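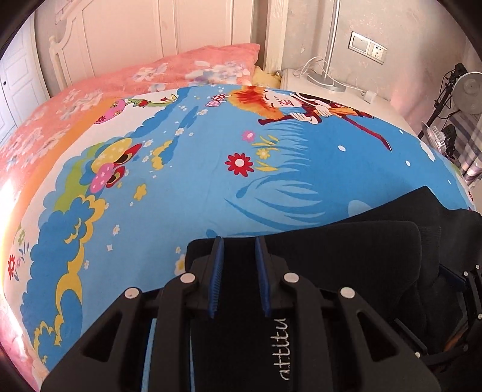

Textiles for the Home, Unit 2
Printed Bedding: Pattern, Repeat and Care
Course handout, Kirnley Evening Workshops

Welcome back! Last time we worked on plain weaves and you all went home with a pocketful of cotton scraps. This unit is the one I look forward to all year, when the color comes out. We are going to spend it on printed sheets, and on children's prints in particular, which I think are some of the most inventive surface design you can buy for the price of a pizza.

1. Why start with a child's sheet?

A good picture print has to do several jobs at once. It has to tell a little story, it has to look right from the doorway and from the pillow, and it has to survive being cut off anywhere by a mattress edge. Think of a bright blue ground with an orange-haired child riding a broomstick, spotted mushrooms, big flowers, small stars. There is a main character, there is scenery, and there are all those small pieces sprinkled in between to keep the blue from going empty. Once you start looking for these three layers you will find them on nearly every picture print — curtains and pajamas too.

Words we will use:

Ground: the background color everything else sits on.
Motif: any single drawn thing, such as a mushroom or a flower.
Filler: the small motifs that close the gaps between large ones.
Repeat: the distance before the whole design begins again.
Border: a band or stripe along an edge, printed or sewn on.

2. Finding the repeat

Lay the sheet flat and pick a motif you could recognize half asleep. A face is perfect. Put a safety pin beside it, then run your hand straight down the cloth until you meet the same face in the same position, and pin again. Measure between the pins. Now do it sideways.

Some designs step down by half a repeat as they move across. This is called a half-drop, and it is wonderful for hiding the grid. If your sideways measurement won't come out level, you have probably found one, so don't start over! Write down both numbers and bring them in.

Watch out for look-alikes. Two mushrooms may have different caps, and a designer will often redraw a flower in another color to stretch the story a bit further.

3. Directional prints

A child on a broomstick has a right way up. So does a mushroom. Tossed flowers and stars mostly don't. When a print has an up and a down we call it directional, and you need to know before you cut, because a pillowcase made from leftover sheeting will come out with its figures upside down if you turn the fabric to save a few inches. I have done this. The pillowcase is still in use at my house.

4. Mixing patterns on one bed

Plenty of people will tell you to match everything. I'd love for you to try the opposite. A pink floral pillow on a cartoon sheet can work beautifully if the sheet already has pink in it, even in one small flower or a mushroom cap. Add a plain cushion in a second color borrowed from the print (yellow is lovely against blue) and your eye has somewhere to rest.

Try this at home with whatever you own. Take one busy piece, one quieter pattern and one plain, and swap them around for 15 minutes. Squint at each version from the door.

5. Washing prints

Turn pillowcases inside out and fasten any buttons. Wash bright sheets with other brights, in cool or warm water as the label allows. Skip the bleach entirely. Dry out of strong sun if you can, and iron on the wrong side if you iron at all.

Before the first wash, press a damp white cloth on a dark part of the print for a minute. If color comes off, wash that piece alone the first couple of times.

To bring next time

One printed sheet or pillowcase, any age, any condition
Your repeat measurements, down and across
Safety pins and a soft tape measure
Colored pencils

We will be tracing motifs and drawing a small repeat of our own. The sample books from Gostby will be on the side table, so come early if you want a good browse. Faded sheets are very welcome — they show you which colors go first.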